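3.2 Shared tables and the small habits of the working day

When we first planned the survey we had expected people to talk mostly about noise, as they so often do in studies of shared offices, and plenty of them did. What came up again and again in the longer answers, though, was the table itself – who sits where, what gets left out overnight, and how close to a colleague's tea one may decently put a stack of papers. Of the 1000 forms we sent out to small firms in Rirton and Quintela, 922 came back complete, and we remain very grateful to everyone who took the trouble. A further 28 people kindly sat down with Amra Hodžić for a proper talk, usually in the same room where they worked (see Figure 4).

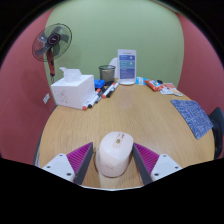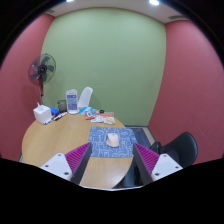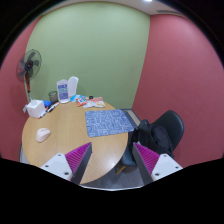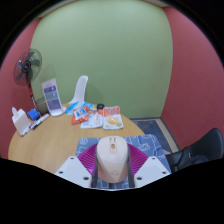 Figure 4. Views of a small room with green and red-pink walls and a wooden table.

Those who shared a table tended to speak of it fondly, even when they grumbled. One bookkeeper in Quintela told us she had not changed her place in years and would feel quite lost at the other side, and several people described much the same attachment. Fredy Villca, who read through the written comments, sorted 3510 separate remarks by theme, and remarks about borrowing and lending made up a larger group than either of us had guessed. Pens, chargers and biscuits all moved freely between neighbours, while chairs very much did not.

We also asked about tidying. Firms with a written rule were no tidier by their own account than firms without one, although their staff did mention the rule rather often – sometimes with a sigh. The answers from Rirton were a little shorter on this point, and we return to them in Section 3.3.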